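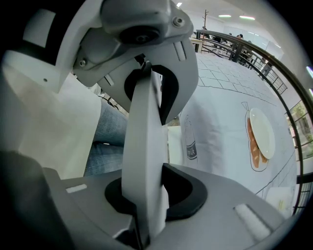

# The big room: a thread

Threads > Home and shed > Lamisi Mensah

Last updated: June

Print this page | E-mail this page

OK so I'm doing the big room. I've said it now, in public, so I have to. Thread so you lot can keep me going.

For anyone new, the big room is the back half of the ground floor at our place in Flustcombe. It's the dining room, the sewing room, the place where parcels live and the place where Nii does his bike stuff when it rains. Everything ends up there. I love it and I can't find a thing in it.

The plan (ha) is to go around the walls clockwise from the door and not touch the middle until the walls are finished. Last time I started in the middle and had to sleep with a slow cooker at the end of the bed.

9.20am, tea made, radio on. Starting with the bookcase by the door, the tall one from Quartey that I bought second-hand from Akosua Boateng and have never once filled with books.

Bookcase contents so far: jigsaw puzzles, a bag of other bags, instruction booklets for appliances we gave away two houses ago, Mum's good tablecloths. The tablecloths can stay. The booklets are already in the recycling and I feel light as a feather.

Question for puzzle people, do you keep one if you know there's a piece missing? I've got a lighthouse with a hole in the sky and I can't decide. It was a lovely few evenings, that lighthouse.

(Replies are running heavily in favour of keeping it and writing MISSING ONE on the lid. Done. Thank you. I'd have binned it and been sad.)

Bookcase finished. Top shelf tablecloths and the big platters, then puzzles lying flat, then craft books, then a whole shelf with nothing on it yet. I've put a sticky note there saying PLEASE LEAVE. We'll see.

Next along is the chest of drawers. I'm scared of the chest of drawers.

Top drawer is batteries. Loose ones, in with the birthday candles and the sticky tape. I don't know which ones are flat! Kwesi, if you're reading this, where's the tester you borrowed at Easter?

Kwesi says it's in my kitchen, second drawer, behind the foil. It was. Sorry Kwesi.

Tested the lot at the table with a biscuit in the other hand. The dead ones have gone in a jar for the drop-off at the hardware shop, the good ones are in an old chocolate tin with a strip of masking tape on the lid. I'm very pleased with that tin.

Second drawer: wrapping paper offcuts, ribbon, gift tags, some of them already written on. There's one to "Auntie L, from the twins" and I'm keeping that forever, no questions please.

A small tip from someone who's just spent ages on ribbon. Wind each bit around your fingers, then put a paperclip through the loop. Don't put it on cardboard, it gets a crease in it and you'll be ironing ribbon at Christmas like a person with no friends.

Third drawer is stuck. Back soon.

Third drawer was stuck on a placemat. It's full of placemats. Did we have a placemat phase?? I've kept the cork ones and the blue ones, and the rest are going in the Banholm box.

(Banholm is the swap shed up the hill, for those who asked. You drop off what you don't want and you can take something home if you like. I've got a rule about the second part. I'm not very good at the rule.)

11.45 and I've stopped for toast. I've got dust in my eyebrows.

Mireille Lemaire has asked what I'm using for boxes. Mireille, I'm using the Eltonow crates, the folding ones with the handles. I bought 6 of them when the shop was closing down and they've been folded flat behind the sofa ever since, so this is their big day. They do pinch your thumb when you open them, so push from the middle.

Crate system, since a couple of you want to know: one for Banholm, one for upstairs, one for the shed, one for the bin, one for "ask Nii". The last one is for me to put my tea on.

The "ask Nii" crate is winning by a mile.

Right, window wall. There's the long bench with the sewing machine and then all the fabric underneath. I've been dreading the fabric less than the drawers, I quite like folding.

I do mine around a ruler. Lay the fabric out, fold it in half longways and in half again, roll it over a quilting ruler, slide the ruler out, fold once more. Every piece comes out the same width and they stand up like files. It's slow at first and then you get into a rhythm and suddenly it's lunchtime again.

Found the mustard corduroy!!! I've been telling people for a year that I left it on a train. It was inside a pillowcase. I was so rude about that train.

Also found: the trousers I promised to hem for my neighbour. I'm going to hem them tonight and take them round with a cake and hope.

Anything smaller than a tea towel has gone into the scrap bag for Akosua, who makes those little patchwork birds. She says send it all, even the ugly stuff, the ugly stuff makes good beaks.

Thread next. I was sorting by colour and then I read your replies and now I'm sorting by what it's for. Machine thread in the clear case, hand thread in the biscuit tin, and the mystery cones in a shoebox with a question mark. If it snaps when I tug it, out it goes. Quite a lot snapped. Old thread is a false economy, my machine's been chewing on that stuff and I've been blaming the machine.

Buttons. I own up to 300 buttons, going by the jar they came in, and I'm not going any further into it than that. The jar has a lid. The lid is on. Moving along the wall.

2pm. Nii's home. He's looked at the "ask Nii" crate, said "hm" and gone to make a sandwich.

He's back, and to be fair to him he went through it in one sitting. Kept the bike pump and the good spanners, let go of the helmet with the cracked shell, and argued for a box of cables. I argued back. We settled on him keeping any cable he could name the use of. He kept 4.

He then tried to tell me one was for "the projector". We don't have a projector. Kept 3, then.

His bike things are all going on the back wall now, on the hooks, with a rubber mat underneath for drips. It's the one thing he asked for and I should've done it ages ago. The mat is an offcut from the flooring place, 40 bucks, and I think they were just glad to see the end of the roll.

We've moved the sofa out from the wall to vacuum and I won't be taking questions on what was behind it. (A spoon. A sock. A whole unopened pack of napkins. Popcorn from a film I don't remember.)

Someone asked if it's worth wiping the skirting boards. I did one bit and now I have to do all of it, so don't start unless you mean it. Warm water, a drop of dish soap, an old sock on your hand. Dry it after or the dust just comes straight back and sits in the streaks.

The middle. We're at the middle! The table's got everything on it that didn't belong to a wall, and I've made tea again, and I've lost that tea.

I'm doing it by picking up the nearest thing and walking it to where it goes. No piles. Piles are how I got here. Mireille says she sets a kitchen timer and stops dead when it goes, which I admire, but if I stop now I'll be lying on the rug till August.

Found the tea. It was in the tea crate, where tea goes. The system works.

Things that have left the table: mail, scissors (every pair we own, they'd all gathered there), a lamp that needs a new plug, my reading glasses, my other reading glasses, a colander.

The lamp's gone to Kwesi, who likes doing plugs and has promised it back by the weekend. I've given him the scissors that don't cut too. He's got one of those sharpening stones and he's been wanting a reason.

Tablecloth's on. One of Mum's, the one with the green border. It's got a faint gravy mark at one end and I've turned that end to Nii's side.

5.30. Banholm closes at six so we loaded the car in a panic. Placemats, the jelly mould, a stack of picture frames, the fondue set (goodbye fondue set, we hardly knew you) and the spare kettle.

I did come home with something. It's a little footstool. It's very low and it's exactly right for under the bench when I'm sewing, my feet don't reach the floor properly on that chair. Nii didn't say one word but he did laugh the whole way down the hill.

Still to do: the curtain hem on the left, the top of the cupboard, and the shoebox of photos, which I'm saving for a wet afternoon with somebody from the family beside me to tell me who everyone is.

Someone's already put a bike light on the PLEASE LEAVE shelf.

For the folks asking about the fabric ruler, mine's the long clear one, any one will do as long as it's narrower than your shelf is deep. Measure the shelf first. I didn't, the first time, and I had to refold the lot.

And for the person who asked what to do with half-used candles, I melt mine down into an old mug in a pan of water and dip pine cones in it for the fire. Cover the bench first, wax gets everywhere.

Trousers hemmed. Cake's in the oven, lemon. Going to eat dinner at an entire table.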